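Chapter 2
Small Ovens and How to Live with Them

If you have worked your way through the first chapter, you will have met the full-sized cooker and all its shelves, and you may be feeling a little daunted. Take heart! A good deal of everyday cooking – cheese on toast, a couple of baked potatoes, last night's pie warmed up for lunch – can be done very happily in an oven that sits on the worktop.
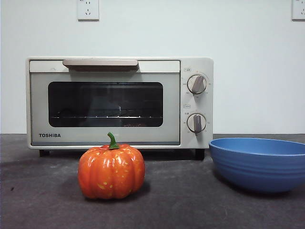 My old teacher Fabrice Boyer used to make each new class spend its whole first morning with the oven switched off, simply opening the door, sliding the rack in and out and turning the knobs, and we all grumbled dreadfully. I now do just the same with my own pupils. We shall begin, then, with the rack and the door, go on to the controls, and come at last to crumbs and how to clear them, before trying the toast recipe on page 134.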